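2019-01-26

Floor, continued

Right, the floor. I said I'd write this up properly so that the next person who has to do it doesn't start from nothing, the way Willy and I did, so apologies for the length and for the handwriting in the paper version (Ans, I know).

Where we'd got to last time: old paint lifting by the big door, a bald strip where the trolleys go, and that tacky patch under the cutting table that picks up every thread and offcut in the building. I'd wanted to patch it. Willy wanted to do the lot. We measured up and the main room comes to 52 square metres once you take off the step and the bit under the stairs, and at that size he was right, patching would have taken nearly as long and looked like a map of the Hebrides.

Moving out took the whole first morning. The shelving on the long wall doesn't come apart as easily as you'd think - whoever put it up used a different screw wherever they ran out of the first sort - so we slid it into the corridor with everything still on the bottom shelf. Don't do that again. The jar of washers survived, the jar of rivets did not, and I was still finding rivets at going-home time. The plan chest stayed where it was and we painted up to its feet. So there is old floor under the plan chest, and if it ever gets moved you'll see a rectangle of the old green. I'm at peace with it.

Scraping: long-handled scraper for the loose stuff, then the hired grinder from Segers for the ridges. The grinder is a brute and I loved it. Go slowly, keep it moving, and put the vacuum hose on before you switch on and not a second after (there is still dust on top of the strip lights, I can see it from here). Willy did the edges by hand with a block and said very little for two hours. Masks on throughout, and the window end open, which in January is a treat.

The tacky patch turned out to be old carpet glue. Hot water did nothing, white spirit made it shiny and worse. What shifted it in the end was just scraping it cold, first thing, before the heating came on. It came up in brittle flakes, very satisfying! By mid-morning it had gone soft again and we had to stop and leave the rest for the following day. So: glue first thing, everything else afterwards.

Then a degrease, a rinse, another rinse, and leave it overnight with the fan going. I taped a square of polythene down by the sink to test for damp and there was no misting on the underside in the morning, so on we went.

Paint. We looked at two. Skaltia do a one-pack that Ans had used in her garage and liked, but she also says her garage has never had anything heavier in it than a bicycle. Konmont do a two-pack called Prestamine, smellier, fussier, dearer, and the man on the counter reckoned it would cope with trolleys. Went for the Prestamine. The bill with rollers, trays and tape came to around 200 euros and the receipt is stapled inside the back cover.

Notes on using it, while I remember:

Mix the whole of part B in, scrape the tin out, don't be tempted to do half. We did half the first time, by eye, and that batch stayed soft as toffee by the sink and had to come off again.

The tin gives you a working time and you should believe it. Ours started to drag well before the tray was empty. Small trays, refill often.

Medium pile roller. The foam ones leave bubbles and then fall to bits.

Leave 4 hours between coats at the very least. We gave the second half of the room longer than that, only on account of lunch, and it went on noticeably nicer.

Start at the window end and finish at the door with the corridor behind you. I say this as somebody who painted herself up against the sink and had to be rescued with a plank.

About the colour, which caused more discussion than the rest put together. Ans was for a pale stone. I was for keeping the green. Willy said he'd paint whatever was in the tin. The argument for pale is that you find dropped pins and needles in seconds, and the argument against it is every boot that has ever come through that door. We tried brushed-out squares on hardboard and walked past them for a week, dropping things on purpose. The pale one was lovely for a day and the green hid everything. Grey in the middle won without anybody properly voting for it. 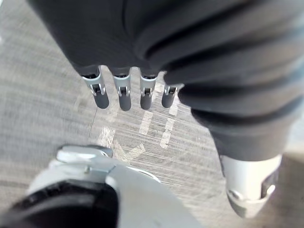

I'm pleased with how the colour behaves now that it's down and there is work going on over it. My worry with grey was that everything would sink into it, all our dark cloth and rubber bits especially. Looking at the four fingers hanging over it, the silver joints stand out nicely, and even the charcoal covering with all its thick folds is a good deal darker than the floor and doesn't get lost. The rounded grey tips are nearer to it in colour, so I'd still keep a magnet and a torch handy for small dropped bits in that sort of shade. Well, the torch, anyway, a magnet is no use for rubber.

Things I'd do differently. Order one more tin than the calculator says, the bald strip drank it. Tape the skirting the day before and take the tape off while the last coat is still a bit green, not the next morning with a knife and bad language. Label the shelving as it comes down. And warn the people upstairs about the smell in writing, with the date on it, so that we don't have that conversation on the landing again.

Still to do:

Touch up by the door, where I stood a tin down and it left a ring.

New felt on the chair feet before the chairs come back in. Ans has a sheet of the stuff and is cutting it up.

Rubber mat for in front of the sink, a dark one. Willy thinks a mat is cheating.

Grinder back to Segers, with the dust bag emptied this time, please. They charged us for that last year.

Leftover part A and part B are on the top shelf in the store, lids taped down. Keep them together. I've put a note in for April to look at the trolley strip again and see how it's wearing, and if it's gone through already I'll be having a word with the man at the Konmont counter.

Rivets, if found, go in the yoghurt pot on the windowsill.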